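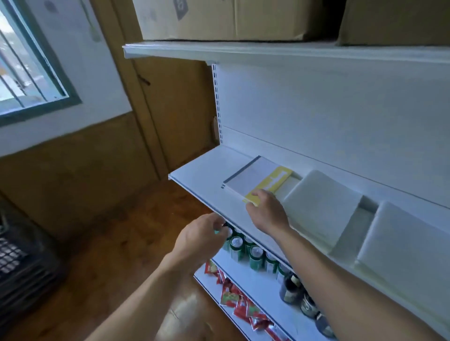

Page last changed: January, 8:51 pm

Shelf facing

Facing (my mother called it "fronting up") is the job of pulling goods to the lip of a shelf and squaring them off so a half-sold row still looks full. I learned it at the Clarneck branch of Kilholm, and I still do it in my own pantry, sorry!

Flat packs are the fussy ones. You can't just drag a stack by the bottom pack, or the top ones slide off toward the back panel. I spread my thumb and finger around the near corner and work from there, keeping the other hand low by the shelf edge. White packs on white metal shelving are a pain to line up, so a colored band like a yellow one helps the eye a lot.

Gaps are a matter of taste. Kilholm liked a finger's width between stacks; the Zapata store wanted everything touching (I hated it, you could never get a pack out). Perforated uprights let you move a shelf up or down a slot or two, and a bit of headroom makes facing much quicker.

The old Hikow staff handbook gave it 51 lines, mostly on soup cans. Flat packs got two.

See also: Stock rotation; Shelf labels; End caps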